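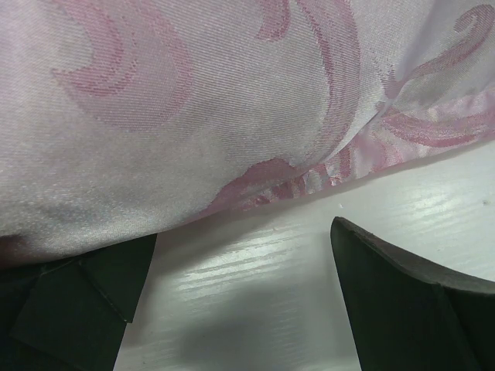

About Geraghty

Geraghty develops and tests automated handling for soft goods: cut fabric, linings, scarves, pillow covers and similar items that have no fixed shape. Our main product is Mender, a table-mounted robot cell that picks up, opens and lays out a single piece of cloth so that the next machine or operator can work on it. We also run evaluations for customers who want to know, before buying anything, whether their material can be handled by a two-finger gripper.

We work out of one building in Ositz. The front half is offices and a small sewing area. The back half holds the Mender cells, the fabric store and the climate-controlled room where material samples rest before a test. Software is written on the same floor, within sight of the cells.

What we do

Rigid parts are easy to describe to a machine. A bracket has a drawing, and the drawing stays true whichever way the bracket is turned. Cloth has no such drawing once it has been dropped on a table. The same piece can present a flat face, a fold, a roll or a hanging corner, and the correct place to grip it is different each time.

Mender handles this with a camera mounted at the wrist, close to the fingers, and a control program that selects a grip point from the current view. Grip points are ranked by type. A free corner ranks highest, followed by a single-layer edge, followed by a fold. If only a fold is available, the cell lifts, lets the piece hang, and looks again. The fingers are dark so that they separate well from light fabrics in the camera view, and the standard work surface is white. For white goods we supply a colored mat.

Satin is the material we are asked about most often. It slides on itself, it reflects light unevenly, and the two faces of the same piece can look like two different fabrics to a camera. A jacquard pattern adds curves and bands that are easily mistaken for edges. Our satin library currently holds 2,831 recorded grasps, each one labeled with the grip type and the result. The library includes failed grasps. These are used in training along with the successful ones and are not removed when the software is updated.

Open day and demonstrations

The cells are open to visitors once a year, in July. The last open day before this page was revised ran for six hours and covered the whole test floor. Demonstrations at the open day use the same cells, the same software version and the same fabrics as our regular work. We do not prepare a separate show program.

A demonstration takes 3 steps:

1. A visitor or a member of our staff drops a piece of cloth on the table from standing height.
2. The cell is started and attempts to find a grip, lift the piece and lay it flat.
3. The attempt is shown on the monitor next to the cell, with the selected grip point marked.
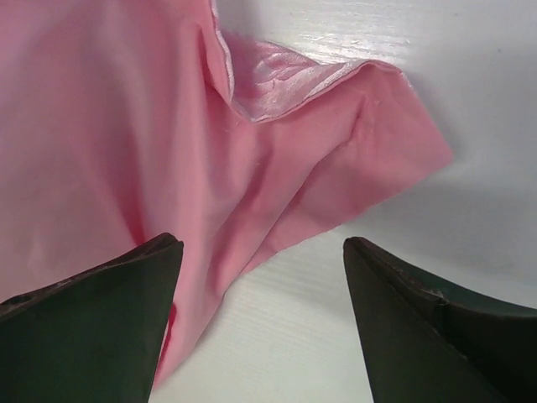 Pink and other pale satins are part of the standard demonstration set, as are cotton poplin, a polyester lining and a light wool. The pale satins are the hardest of these under our overhead lights -- glare from the table surface and glare from the cloth can fall close together in the wrist view, and the program has to tell one from the other. Visitors who want to see the system under difficult conditions should ask for the satins first.

An attempt is stopped after 300 seconds. A stopped attempt is logged as a failure, with no second start on the same drop. Visitors may ask to see the log for the day, and the staff member at the cell will explain the entries. The most common failure is a grip that takes two layers where one was intended.

Customers may bring their own fabric. Pieces should be no larger than a standard pillow cover, hemmed or cut clean, and free of pins and metal trim. Heavily frayed pieces are accepted, but long loose threads should be trimmed off beforehand. We return all material at the end of the visit unless the owner agrees to leave it for the library.

Visits outside the open day

Group visits can be arranged at other times of the year for technical schools, sewing plants and equipment buyers. A group visit lasts two hours and includes a talk on the cell, a demonstration and time for questions. Closed shoes are required on the test floor. Photography is permitted at the Mender cells but not in the fabric store, where customer samples are kept.

The Grado project

Grado is our second line of work. It is a measuring bench that records how a fabric bends, slides and recovers from a crease, and it turns those readings into starting values for Mender: finger opening, closing force and lift speed. Without Grado, these values are set by hand, and an experienced operator may need most of a day for a new material. To date 466 fabrics have been measured on the bench. Grado is not sold separately. Measurement is included in every paid evaluation, and the customer receives the full set of readings whether or not they go on to order a cell.

Contact

Requests for visits, evaluations and fabric measurement go through the front office in Ositz. Please state the fiber content, the weight and the finish of your material if you know them, and whether both faces are the same. Evaluation slots are given out in the order the samples arrive.

Page last revised May 12, 2023.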